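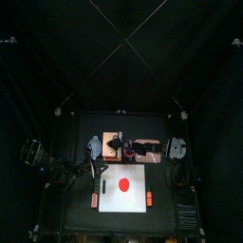
By Elspeth Kinnear | 10 September 2021

Computing > For younger readers > What is a version number?

A program is a long list of instructions. When its makers change the list, they give the new copy a version number.

Take a drawing program called Bindix, version 2.11. The first number goes up after a big change. The second goes up after a small one, such as mending a fault. The dot is not a decimal point – 2.11 is newer than 2.9.

A stable version has been tested. A test version has newer parts and may stop suddenly. Bindix has 1,642 lines of instructions, and one wrong letter can cause a fault. Save your work before you try a test version.

Related
What is a file?
Why do programs crash?
How big is 1,000 bytes?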